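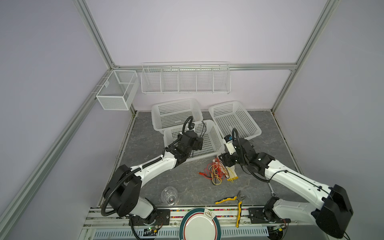
Rungnapa Kamolrat asked me after the Pultcombe talk why anyone would bother driving two arms by hand when you could just write the moves down. Fair question, and I gave a pretty waffly reply at the time, so I'm starting with it today.

(Leave the slide up. Sip of water.)

My better answer goes like this. Think about tidying a shed bench. You don't plan where each finger goes, you just grab stuff and chuck it where it belongs. Try writing that out as steps and you'll be there till June. Showing it is so much quicker! You take the controls, you do the job, and the recording keeps what both arms did along with what the cameras saw.

The job I've been teaching is sorting odds and ends into baskets. Pliers, a wrench, a bundle of coloured wires, a cup, a plate. Hard things and floppy things in together, on purpose. The wires are the real pain. A wrench has the same shape every time you meet it, but a tangle has a new one whenever you let go of it.

Ask the room: who here has driven a pair of arms? Hands up. (At Cetonmont it was 2 people, so don't wait too long.)

Okay, remote control or by hand? I've done both.

By hand means you take hold of the arm and move it through the job yourself. Lovely for one arm and a simple path. With two arms you run out of hands, and you end up leaning in front of your own cameras.

By remote you stand back and steer, and your body stays out of the picture. The catch is feel. You can't tell how hard you're squeezing, so for the first 12 goes I was crushing things or dropping them. It gets better – my shoulders took longer to come good than my driving did.

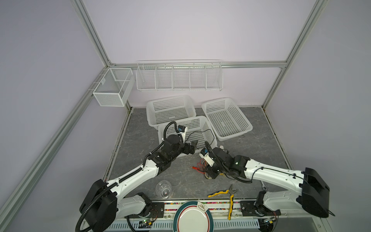

Both grippers down low near the wires, pliers and wrench still out on the floor.

Things I'd pass on from the Amini sessions:

Go slower than feels natural. If you twitch, the robot learns the twitch.

Move the objects between goes. I recorded 40 runs with the plate in the same spot and had to do the lot over (tell the Flustivmont story here if there's time, skip it if the chair is looking at the clock).

Keep some of your fumbles, as long as you recovered. Na-rae Bae talked me into this one and I argued with her for 3 weeks. She was right. A robot that has only seen perfect grabs has no idea what to do after a bad one.

Swap drivers now and then too. I always reach with the left first, and so did everything I trained.

Next slide is the grip settings. Take questions before it, there are always some about the wires.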